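Progress report to Wiltton: gripper comparison, Cleltholm cell
18 Nov 2025
Prepared by Taha Ghoneim

Work in this period covered the second part of the comparison between the Helmy and Torari finger sets. Both were run on the same packing task under the same controller settings. Each set completed 40 runs, giving 353 single grasps that could be scored once runs with logging faults had been removed.
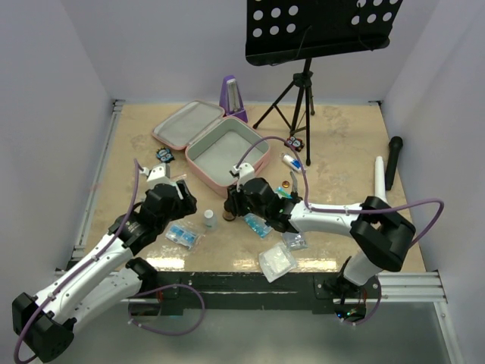
Cable routing took more time than planned. The first layout limited wrist rotation on both arms, and Mohcine Younis re-routed it before scoring began. The purple cables now follow the arm links with a free loop, and the white fingers can meet over the middle of the table, in front of the open case. Closing force was held at 30 N throughout.

Thin plastic packets remain the hardest items — most failed grasps in the log are on these, with either finger set. Small bottles gave few problems.

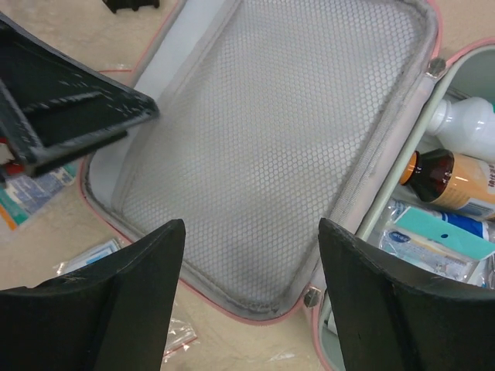

The wrist views are also used to score finger position at the moment of closing. Agreement between the two scorers was good except on clear packaging, and those grasps will be scored again.

The remaining 5 runs with reduced closing speed are planned for December. No change to the budget is requested.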